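Keeping a cold lunch in order
By Gintarė Jõgi

Lurdes Bettencourt plans menus for Norance, which makes cold lunches in Grestby and delivers them to offices, two colleges and a hospital staff room. On a full day the kitchen sends out almost 2,000 portions. Most are eaten at a desk several hours after they were assembled, and the gap between those two moments is what most of her work is concerned with.

She trained as a food technologist and spent her first years in the trade on soups and sauces. "Soup is forgiving," she says. "You can correct a soup at the end. With a bowl made of separate parts, every part has its own rate of change and you only get to decide the starting point."

The parts are a grain, a pulse, a cooked vegetable, a raw leaf and something with fat in it. Each is prepared on its own, chilled on its own and brought together as late as the delivery schedule allows. Assembly starts at five in the morning. The vans leave in two waves, the colleges first.

Moisture is the main variable. Water moves from the wetter components to the drier ones, and it also leaves raw leaves when salt is present. A cooked grain at rest will take up liquid from tomatoes or from a dressing until the two are much closer to each other than the cook intended. Bettencourt draws this as a simple diagram with arrows, and gives a copy to new staff on their first day.

"People think a salad goes off. Long before it goes off, it evens out," she says. "Everything ends up with the same wetness. It is perfectly safe and quite dull to eat."

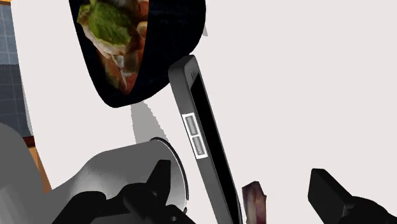

Order of assembly

The kitchen's standard build places the grain at the bottom, the pulse over it and the cooked vegetable to one side. The leaf goes in last and is never dressed. Anything cut from a tomato or cucumber is salted in a colander for 20 minutes beforehand, drained and patted down. Bettencourt regards the salting step as the one most often skipped in other kitchens.

"It adds a tray and a timer. On a busy morning those are the first to go. Then the customer opens the lid and there is a spoonful of pink water under the rice, and they blame the rice."

The grain itself has changed several times. Couscous was dropped early on. It tasted good for an hour and was then, in her words, a sponge. Bulgur lasted longer. Pearl barley is now the default, cooked slightly under, rinsed to remove surface starch and spread in shallow trays to chill. A teaspoon of oil per tray is worked in by hand while the barley is still warm, which keeps the grains separate and slows the uptake of dressing later.

Chilling is done in a blast chiller. The internal limit at Norance is 90 minutes from the end of cooking to fridge temperature, and any tray that misses it is thrown away and logged. Rice is treated more strictly than the other grains, owing to the spores of Bacillus cereus, which can survive boiling and will germinate if the rice is left to stand warm. Rice trays are filled to a shallower depth and go into the chiller ahead of everything else, whatever the order on the prep sheet.

Her colleague Eldana Yilma runs the chilling log. The log is on paper, on a clipboard fixed to the chiller door, and is copied into a spreadsheet at the end of the shift. I asked why it had not been moved to a tablet. "Wet hands," Yilma said, and went back to her trays.

Acid and colour

Green vegetables give more trouble than grains. Chlorophyll loses its magnesium in acid conditions and turns from green to olive. In a broccoli floret dressed with vinegar the change can be seen well before lunchtime. Blanching and rapid cooling help with the texture and deactivate enzymes, but they do not protect against an acid dressing put on afterwards.

Norance first tried to solve this by making the dressing milder. The result kept its colour and tasted of very little. The dressing now travels in a lidded pot beside the food. It is bought in from a supplier called Zestness, to a recipe Bettencourt wrote, and is sharper than most people would choose if they tasted it from a spoon.

"A cold dressing on cold food needs more acid and more salt than you expect," she says. "We taste everything at fridge temperature. If you season it warm it will be flat by the time it is eaten. I have sent back whole batches for that reason, and they were good batches, at the wrong temperature."

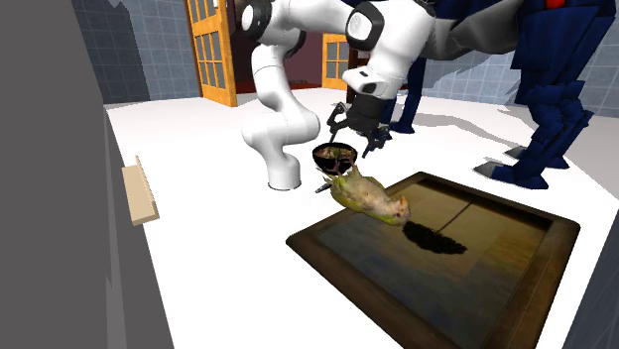
A small black bowl of leafy food with reddish and green pieces.

Red cabbage behaves in the opposite way. Its pigments, the anthocyanins, hold a bright red-purple in acid and drift towards blue when the acid is weak, so it is tossed in lemon juice on its own before it goes near the other ingredients. Beetroot is stable enough but stains whatever it touches. It is used on one day of the week, always with lentils, where the staining does not matter much.

Avocado was withdrawn after a single summer. Bettencourt tested lemon juice, lime juice, a brine dip and an oil coating, and kept notes on all of them. The oil coating did best. "Best meant that it was brown at one o'clock and not at eleven. I do not count that as a result." A purée with lime and coriander, packed in a sealed pot with no air above it, did hold, and is sold as an extra.

Pulses

The chickpeas and black beans come dried from Falcão, a wholesaler, and are soaked overnight in salted water. Bettencourt is aware that many cooks were taught to keep salt away from beans until they are soft. In her tests the salted soak gave thinner, more tender skins and fewer split beans. Sodium ions replace some of the calcium and magnesium in the skins, and the pectin softens more readily. Acid is the thing to keep away. A tin of tomatoes added at the start can leave beans firm for hours.

Hard water does something similar. Grestby's supply is hard, and the kitchen fitted a softener on the line feeding the boiling pans. Before that, cooking times varied so much between batches that the prep sheet carried a note telling staff to ignore the stated time and bite one.

They are still told to bite one. Old beans cook slowly whatever the water, and the age of a dried bean is hard to judge by eye. Horácio Quintela, who buys for the kitchen, now asks for the harvest year on every delivery and rotates the sacks himself.

The container

I had expected the packaging to be a minor subject. Bettencourt talked about it for longer than anything else.

A wide, shallow bowl shows the food well and makes it easy to mix. It also exposes more surface, so the leaf dries at the edges and the cooked vegetables take on a dull film. A deep, narrow one protects the food and hides it, and the grain at the bottom is compressed by whatever sits above. The current bowl is a compromise, with sloping sides and a lid that leaves two centimetres of headspace. With less than that, the leaf is pressed against the lid, condensation collects on the contact area, and the leaf there goes dark.

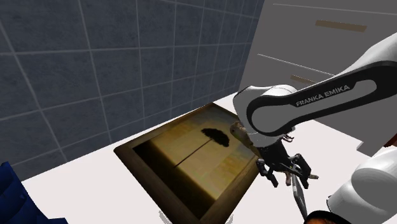
Condensation also depends on how the food was chilled. If the barley is even a few degrees warmer than the leaf when the lid goes on, water leaves the barley as vapour and settles on the coldest surface available. Yilma now checks the middle of a tray with a probe and ignores the edges, which always read low. The change cost nothing and removed most of the complaints about wet lids.

Colour was discussed too. Dark bowls make green and red ingredients look brighter and make barley look like a larger portion than it is. Pale ones make dressing stains obvious. The sales side wanted dark, and Bettencourt had no objection, provided that the lids stayed clear so that the packers could check the fill.

Weighing takes place once per tray of bowls. The tolerance is wider for leaf than for grain, as a heavy hand with spinach changes the cost very little. Cheese and nuts are weighed individually.

What has not worked

Roasted cauliflower continues to smell stronger after a night in a closed tub than she would like. Sulphur compounds form during cooking and stay in the box. She has tried cooling it uncovered, which helped, and cutting it smaller, which made matters worse. It remains on the menu on Friday, when the lunches go out later and spend less time under a lid.

Pasta has been tested repeatedly. Starch retrogradation firms it in the fridge, and the usual remedy of overcooking it slightly gives a soft surface around a stiff middle. Short shapes with thick walls do least badly. "I am asked for pasta every September, when the colleges come back," Bettencourt says. "I run the test again, and I write the same page of notes."

The croutons are in a paper bag. Every attempt to put them under a lid with something moist has failed within the hour, including a version coated in cocoa butter that Quintela still mentions from time to time. The bag is stapled to the lid by hand during assembly, and she would like to find a way of fixing it that does not involve a stapler in a food area. A folded tab is being tried this month on the hospital order.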